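The washing-up can wait, and other things I have said to a machine

My mother kept house for 41 years without once using the word "chore". She said "jobs", as in "I've a few jobs to do", and by the time you had found your shoes she had done them. I have been thinking of her a good deal lately, having spent most of June reading and arguing about whether a robot will be able to do those jobs for the rest of us, and when, and whether we should be pleased about it.

I ought to say where I'm coming from. I mended washing machines and fridges for a living in Drernelville, first for other people and then under my own name, and I have been inside more kitchens than most burglars. So when somebody tells me a household robot is just around the corner, my mind goes straight to the kitchens. I think of the galley kitchen behind the chip shop where you had to shut the oven before you could open the back door. I think of Mrs Pillai's larder, which had 38 jars in it and not one label, and she could put her hand on the turmeric in the dark.

A factory is a kinder place for a machine, and always has been. At the Pument works, where my brother-in-law was on the packing line, there was an arm that put lids on tubs all day long and never got one wrong that he saw. But the tubs came to it the same way up every time, at the same height, and a man with a clipboard had spent weeks making sure of that. Move the belt by the width of your thumb and the whole affair had to be set up again. That was some years back, and I'm told the new ones are far better at coping, and I believe it. Even so, a packing line is a room built round the machine, and a kitchen is a room built round whoever happened to live there in the seventies.

Take something as dull as getting the sauce out of the fridge. You have to open the door, which sticks a little and then doesn't, and swings further than you wanted. You have to find the bottle in among its neighbours, take hold of it firmly enough to lift it and gently enough not to squirt it up the wall, and bring it up over the lip of the shelf without catching it. Then there's the door to be shut again, with your hip if your hands are full. A child of four can manage nearly all of that, and we never think to clap. I would clap for a robot, I really would, and I'd have the kettle on for whoever had taught it.

My old friend Herman Nasution, who has a far better head for these things than I have, thinks I am too gloomy. His view is that people like me said the same about dishwashers, and that a machine needn't do a job the way we do it to be worth having. He'd put up with a slow one. If it took the whole afternoon to empty the fridge and wipe it down, he says, what of it? He'd be at the allotment. I think he has a point there, and I've told him so, though I did ask who would be standing by when it dropped the eggs.

And that is where I've ended up, more or less. I can see a machine that fetches one thing from one place, in a house where somebody has taken the trouble to show it how. I can see that being a true blessing to my neighbour in Erach Close, whose hands are so bad now that a bottle top is a morning's work for her. She wouldn't mind if it was slow, and she wouldn't mind if it only did the fridge! What I can't see yet is the thing in the adverts that tidies a whole house while the family is out having a picnic. There must be 200 small jobs in an ordinary week at home, and a good half of them are never the same twice.

So my plea to the clever people doing this work is a modest one. Stay with the dull jobs, and stay with them for longer than seems reasonable. Try the door that sticks. Try the old fridge as well as the new one, and the sort of bottle that gives when you squeeze it.
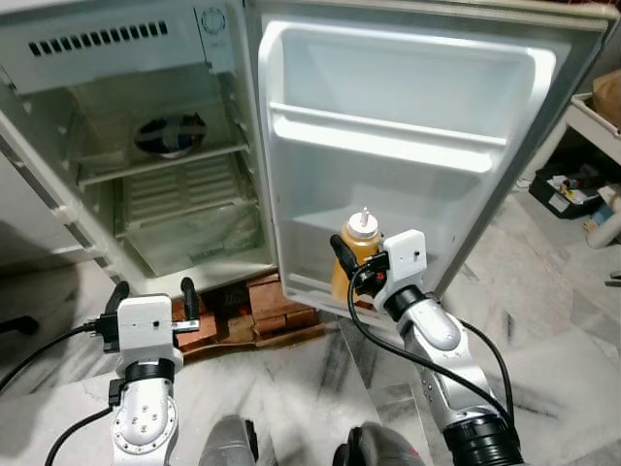
Then go and try it in a kitchen you have never been in before, preferably one belonging to somebody's aunt, with the radio going and a cat about the place. I'd be glad to suggest a few addresses.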